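Guides > Household Textiles > Sorting and Folding > Section 4: Working Through a Mixed Pile
Last updated: November

4. Working Through a Mixed Pile

By now you should have your sorting spot set up as in Section 3, with something flat to fold on and a box or two within easy reach. This section takes you through the pile itself, from the first piece off the top to the last stray sock, and it is the part most people ask us about at the Prerken exchange. Please don't feel you have to do it all in one go! A pile that has been growing since spring won't mind waiting until after supper.

Before you start

Set aside 75 minutes for a full box of mixed clothing. If you have less time than that, stop at a sensible place (the end of step 5 is a good one) and come back later. Wash and dry your hands, take off any rings or bracelets that could catch on a knit, and pin up a list of your groups where you can see it. We use Keep, Mend, Pass On and Rags, but your own household may well want others.

Steps

1. Lift one garment from the top of the pile. Try not to pull from the middle, tempting as it is when you spot a favorite color peeking out, as straps and sleeves have a way of knotting themselves around whatever is next to them.

2. Hold the garment up with both hands, spread wide, so that it hangs open between them. Dark clothes especially need this, and they like good light too. A black top can look perfect in a heap and turn out to have a seam gone under the arm.

3. Look over the front, then turn it and look over the back. Check hems, cuffs, closures and any straps.

4. Run a fingertip around the edge of each patch, badge or bit of embroidery. If an edge lifts, the piece goes to Mend, even when the rest of it is in lovely shape.

Note: Small flower patches are well worth saving from a garment that is otherwise worn out. Snip the stitches from the wrong side and keep the patches in an envelope. Birutė Dzene has been collecting ours for years and is always pleased to have more.

5. Decide on the group and put the garment there right away. If you can't make up your mind within 10 seconds or so of looking, lay it to one side and carry on.

6. Untangle loose straps before folding. Lay them flat along the back of the garment and fold them in, or they will hook onto the next thing you pick up.

7. Fold each piece in thirds lengthwise, then in half. Bulky items can be rolled.

8. Go back to your undecided pieces. You will find most of them easier the second time around — it helps to have seen everything else first.

Caution: If you are running a fan while you work, keep hanging straps, ribbons and thin scarves well away from the grille. Switch the fan off before you move it.

Caution: Do not pack anything that still feels cool or clammy to the touch. Let it air overnight.

Packing the groups

9. Put heavy pieces at the bottom of the box and light ones on top. A standard Brastance carton is rated for 38 pounds, but please stop well short of that if you will be carrying it down any stairs.

10. Bag and tape anything going into long storage, and write what is inside on the outside of the package. Leave packages on a shelf where you can, as floors can be damp in winter.

11. Keep the Mend group where you will see it every day. Canan Bayram hangs hers on the back of the kitchen door, and I must say it works far better than my own method, which was a drawer.
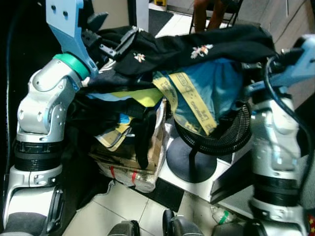

Can I sort dark and light clothes in the same pile?

Sorting them together is fine as long as everything is clean and dry. Keep new dark items apart from pale ones when you pack, though, and wash them separately the first few times.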